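May 16, 2025 – serum marker assay, pancreatic panel, notebook 2

Repeat of the plate that failed QC in November. Same lot of capture antibody, new lot of detection antibody (Mollah, opened today). Nimal Roy coated the plate last night. I did the blocking and everything after.

## Setup

- Serum diluted in the Rirnura buffer, duplicates throughout
- Standard curve top point 2,000 pg/mL, serial halving
- Blank wells in column 12 – not column 1 as on the old map
- Incubation 110 min at room temp, shaker on low

Wash step was done by hand. The Varar washer is still leaving residual volume in row H. Faustine has the service ticket.

## Results

Curve fit is acceptable over the middle of the range. The bottom two standards are not separable from blank, so anything reading down there gets reported as below limit, no number. Early-stage samples mostly fall in that region. Same problem as last time, so the new detection lot has not fixed it.

Duplicates agree well except one pair from the Tondside set. Edge wells, both high. Re-run before anyone plots it.

Hemolyzed samples flagged in the sheet with an H. Kumudini wants them kept in the raw file and dropped at analysis. Fine by me as long as the flag travels with the export – it did not in November.

## Data entry

Sample IDs are still typed by hand from the tube labels. Ashraful checked my entries against the freezer log and found a transposed pair, now corrected. Old version of the sheet kept with suffix _a. Do not use it.

Chaminda Paul has asked for the blinded key to stay with him until the re-run is in. Agreed.

Desk and meeting table, same day:
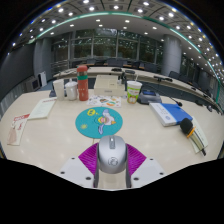
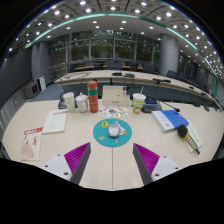
## To do

- Re-run the Tondside pair, inner wells only
- Try a longer substrate step on the low standards, one strip first
- Ask Mollah for the lot certificate
- Fix the export so the H column is included
- Update the plate map on the shared drive, blanks in column 12
- Order more low-bind tubes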